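The Practice PC: Frequently Asked Questions

We run the practice PC table at the Emdale library on Monday evenings, and the same questions come up nearly every week. Good ones, too! If yours isn't answered, come by and ask, or write to Ilgın at the front desk.

What is a practice PC?

A desktop computer case with a 3D-printed motherboard inside in place of a working one. The printed board has a socket for the processor and long slots for cards, all laid out the way you'd find them on a real board. You take parts out, put them back, take them out again, and keep going until your hands know where everything lives. It never turns on, and you'd be amazed how relaxing that is.

Why not just use an old motherboard?

We did, for our first winter! We had a stack of boards from an office clear-out in Purnidach and they were great until people started learning on them. A modern processor socket can have more than 900 contacts, and bending a single one can be enough to ruin your day. After a few evenings most of our boards had something crushed or snapped, and newcomers felt terrible about it. With a printed board, the worst that can happen is a cracked bracket, and Kadir prints another one overnight.

Do I need to know anything about computers?

No. Some of our happiest builders had never opened a case before they sat down with us. If you can tell a screwdriver from a butter knife you're qualified (and we had one person use a butter knife, so even that is flexible).

Is it for kids or adults?

Both. We suggest age 11 and up if you're coming alone. Younger kids are very welcome with a grown-up, and honest warning, they are usually faster than the grown-up.

Which parts do I get to handle?

It varies a bit from case to case, because we build these out of whatever turns up. A typical setup has a processor, a 3.5-inch hard drive in a plastic caddy, and a graphics card. Memory sticks come out on the second visit. We keep cables for last, since cables are where beginners lose heart and we'd like you to have had some fun by then.

Are the parts real or printed?

A mix, and I think the mix is what makes it so good. The board and its brackets are printed in gray plastic. Processors and hard drives are real dead ones wherever we can get them, because you can't fake the weight of a hard drive. The first time you pick one up you think, oh, this thing is a brick. Then you understand right away why a caddy has rails and why you don't want to let go of it halfway in.

Why do you lay the case on its side?

Gravity! With the case standing up, everything you place wants to slide or drop, and you end up using one hand just to hold things still. Lay it down with the open side toward you and you can see the whole board. It's how I'd build a real computer too, apart from a couple of jobs around the back. Put a towel under it if you care about your kitchen table.

What should I try first?

The processor. People are surprised by this, since it looks like the scariest part, but it's small and square and there's only one place it can go. Hold it by the edges, bring it straight down, and let it settle. Don't push. If it isn't sitting flat, lift it and look again. On a real board you would also match the little marker at the corner before you lower it, so get into the habit of looking for one now.

My processor is all smudged. Does that matter?

On a practice PC, not a bit. Ours have been through so many fingers that they look like an old doorknob. On a real build you'd wipe the metal top clean before putting on thermal paste and the cooler. A lint-free cloth and some isopropyl alcohol will do it. Cor Van Beek, who taught half of us to do this, still uses coffee filters and swears by them. I've tried it and they're pretty good!

How do I get the hard drive into the caddy?

Flex one rail outward a little, set that side of the drive against its pegs, then bring the other rail around. The pegs should line up with the screw holes along the sides of the drive. If you're fighting it, check that the drive is the right way around, because the holes aren't evenly spaced. Once it's in, give it a gentle wiggle. A drive that rattles in its caddy isn't seated.

Older cases use screws instead of snap-on rails. We have a couple of those as well, for anyone who enjoys screws. (Jannik enjoys screws.)

What are the two long slots for?

Those stand in for PCIe slots, where expansion cards go. A graphics card is the one everybody knows, but sound cards, network cards and extra storage can live there too. The notch in the bottom edge of a card has to meet the divider in the slot, so look at both before you bring them together. Press evenly along the length of the card. People tend to lean on one end, and then wonder why the other end has popped up.

Why is the board in your practice case so plain?

Because a real motherboard is a tiny city and beginners don't know where to look. We left off the small components completely and kept the features you touch. Once you can find your way around the plain one, a real board stops being so intimidating. You see the socket, you see the slots, and the rest turns into background.

Can I print my own?

Yes, please do! Any hobby printer with a big enough bed can manage it in sections. A few things we learned along the way:

Print the base plate flat and slowly. Ours warped at the corners until Gerrit slowed down the first layers.
Print brackets and retaining blocks separately and attach them afterward. They're what breaks, so you'll want to be able to swap them.
Leave a little slack around the processor. Our first socket gripped so hard we had to pry the thing out.
Match the screw holes to your case before you print the whole plate. Make a paper template and poke holes in it.
Plain PLA is fine. Don't leave it in a hot car, though.

How long does the board take to print?

The full set for our current version takes 27 hours, most of that for the plate. We usually start on a Friday and forget about it.

How long do the parts last?

The plate lasts pretty much forever. The brackets beside the socket and the blocks that hold the drive take the most abuse. When they start to feel loose, replace them. A sloppy fit teaches sloppy hands.

Do I need an anti-static strap?

Not for practice, since the parts are retired. We hand them out anyway if you'd like to get used to working with one. For a real build, at least touch bare metal on the case before picking anything up.

Can I bring my own computer to the table?

You can, as long as you've backed it up and you're the one doing the work. We'll sit next to you and cheer. What we can't do is repair it for you or promise anything about a laptop.

What happens after I've mastered the practice PC?

Then you get to build a real one. We have a few donated machines that we take apart completely and put back together as a group, and when one of them starts up at the end the noise in the room is fantastic. Some people go home with a plan for their own build. Others come back just to do the practice case against the kitchen timer, which has become weirdly competitive.

Is there a good order for taking everything out again?

Start with the biggest thing that's in your way. For most of our cases that's the graphics card, because it blocks your view and your knuckles. Next comes the hard drive, caddy and all. Leave the processor until there's plenty of room above it, and have a soft spot ready to set it down on. Lay the parts out on the table in the order they came off, left to right, and then rebuilding is just a matter of working backward.

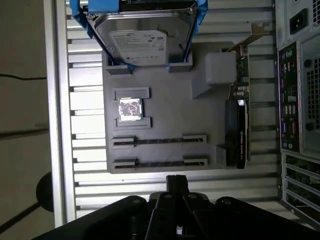
Do the whole thing slowly the first couple of times. Speed shows up by itself, usually on the third or fourth go, and by then you'll be talking to the person next to you while your hands get on with it. We're at the long table by the magazines from six o'clock, and there's always a spare screwdriver.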